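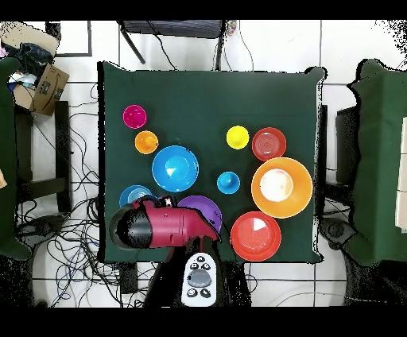
Plastic dishes: a few tips from the Nindau open day

The Nindau workshop opened its doors one afternoon in December, and I went along mainly to see the robot clear up the dishes. I came home with a page of notes on looking after plastic tableware, most of them from chatting to the people who set up the table. They had been through a lot of cups and plates by then — 3,418 pick-ups on the tally sheet by the door, and they were still adding to it.

Put a cloth down first. A plain, dark cotton one is best. Light plastic slides on a bare worktop, and a cloth also makes it easier to spot a small cup you have missed. Wrinkles don't matter much, but pull it flat where the bowls go.

Sort by shape before colour. At home we always stacked by colour because the children liked it, and the stacks fell over. Plates at the bottom of the cupboard, bowls next, cups on their own shelf.

Leave a finger's width between things when drying. Cups that touch hold water at the rim. The arm had more trouble with dishes that touched, and so do I with a tea towel.

Lift plates by the rim, bowls by the side. Shiny plastic is slippery when there is any washing-up liquid left on it, so rinse twice.

For tea stains, make a paste of bicarbonate of soda and a little water, leave it on for half an hour and wipe with a soft cloth. Don't use a scourer — the scratches hold the next stain.

Check the base of each piece before it goes in the microwave. If there is no mark, keep it out.

Tape down any cables you have trailing near a table. Rustent, who had the next stand, gave out rolls of cloth tape, and mine went straight on the lead to the kitchen lamp.

The next open day is in spring. Entry was free and the tea was 3 pounds with a biscuit.

Recent tips
Descaling a Niren kettle
Getting candle wax out of a tablecloth
Storing lids without losing them
A morning at the Konstantinidis bakery
Which sponge for which pan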